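Gripper tips from the Tuesday build night

Jocelyn Li keeps asking me to write these down before the Orura Cup so fine, writing them down. Mostly kitchen drawer stuff. Tape, toothbrush, rubbing alcohol. No order.

Fingertip pads. Check them before every session, not after. Run a thumbnail over the end. Any rough spot, any chip, pull the pad and swap it. A chipped pad will still pick up a sponge fine and then drop the egg cup at the worst moment. 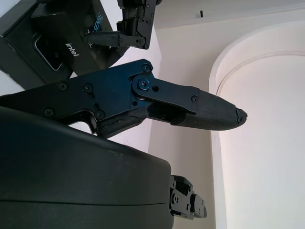 Chipped tip. Swap it.

Cleaning. Old toothbrush, dish soap, warm water, pad OFF the finger. Brush along the grip pattern both ways. Pat with a paper towel and leave it overnight. No hair dryer, Maximiliano tried that in May and the pad went wavy. Never alcohol on rubber, alcohol is for the metal plates only.

Screws. Snug, then stop. Use the right driver – a worn Phillips tip will chew a head in one turn. Wipe old threadlock off with a cotton swab first. One tiny drop of new, off the end of a toothpick. If it oozes you used too much. Lay screws out on a strip of masking tape in the order they came out and write on the tape, becuase you will not remember. 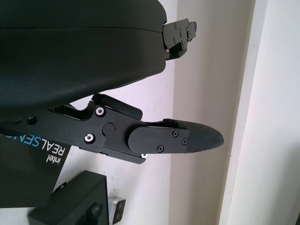 Pivots next. Power off, then move each finger by hand, all the way open, all the way closed. Gritty? Canned air, short bursts, straw held back a little. Still gritty, take it apart. Don't drown it in oil, oil grabs dust and then you have paste. Lens cloth for the camera window, the glasses kind, not your shirt.

Cables. Leave slack at the wrist. Turn the wrist as far as it goes before you clip anything down, then clip. Velcro beats zip ties, you'll be redoing it anyway.

Table. Crumbs and scuffs throw off the pick-up practise. Damp microfiber first, baking soda paste on marks that stay, rinse, dry. Melamine sponge if you must but go light. Clear the top before homing the arms, mugs too, Jhair.

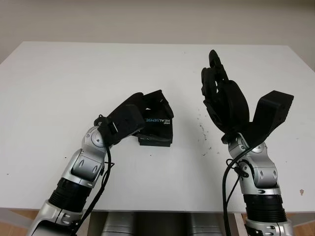 Both arms over the table. Specks by the right hand still need the paste.

Spare pads are in the Bakos tin, bottom shelf. Take 2, sign for 2. Negin Rahimi has the key.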